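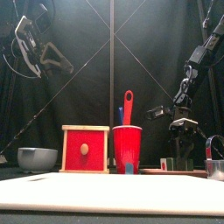
A white cutting board in front of a gray bowl, a box with a red front and a round wooden knob, and a tall red cup at the Dondari lending room in Kindville.

Dondari lending room opens its shelves again in May

Good news for anyone in Kindville who has ever needed a big cutting board for one weekend and then had nowhere to keep it! The Dondari lending room on Lockyer Street opens again in May after being shut all winter, and it comes back with 600 things to borrow, a much friendlier layout and (we are very happy to report) a working heater by the front door.

For those who are new to town, the idea is a simple one and dates from the days when the room was one cupboard at the back of the old Sekthorpe bakery. You come in, you choose what you need, you sign the card, and you bring it back when you are done with it. There are cake tins and mixing bowls, cups for parties, boxes with little drawers for buttons and screws, trays, and a good deal of stuff for small children on rainy afternoons. Last year 388 loans were written up on the cards, and the most popular thing by far was the set of pie dishes, which hardly spent a night at home between October and the New Year.

The winter was spent going through everything, shelf by shelf. Chipped bowls were taken out, missing lids were hunted down, and each item got a fresh tag with its name and the shelf it belongs on. It took longer than planned, as these jobs do, partly because so many of the things had drifted into the wrong boxes over the years and partly because it is very hard to sort a box of old kitchen things without stopping to talk about each one. Measuring cups had ended up in with the toys, and there were wooden blocks in the bread bin.

Borrowers will notice that much of the collection is now grouped in small sets that can be looked over on a table before going out the door. If you only want one piece out of a set you may still take it, just say so at the desk so the card can be marked.

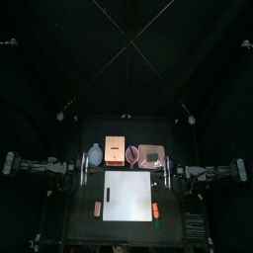

What you can borrow, and for how long

Kitchen things go out for 3 weeks at a time, and playthings for 4. Both can be renewed once, either in person or by leaving a note in the box outside, so long as there is no one waiting. You may have up to four items or sets at home at any one time. Cutting boards, measuring cups, bottles and bowls should be washed and dried before they come back, and please don't put the painted boxes in the dishwasher — a soft cloth is all they need.

There is no charge to borrow. A jar stands on the desk for anyone who would like to help with the cost of tags, glue and replacement knobs, and whatever goes in there is spent on the shelves.
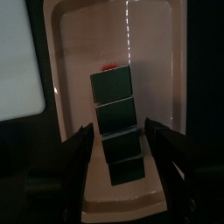 The children's corner has had the biggest change of all, and it is now twice the size it was in the fall. Most of the playthings come in shallow trays, which makes them easy to set down on the floor or a low table, and which also gives the loose pieces somewhere to land. A tray and a few blocks can keep a small person busy for a surprisingly long time. Four dark green cubes piled one on top of another in a pale tray, with the whole column leaning a bit to the left, make as good a tower as any, and there is plenty of tray left over for building something else next to it. The soft toys have their own basket under the window, and the puzzles have been moved up a shelf after several requests from parents of toddlers.

Families coming from Sekthorpe can leave the car in the lot behind the old bakery and walk through the side passage, where there is a ramp and room for strollers. The lending room will be open from ten in the morning until two in the afternoon all through the first week, with tea, and returns from before the winter are welcome then too, however late they may be.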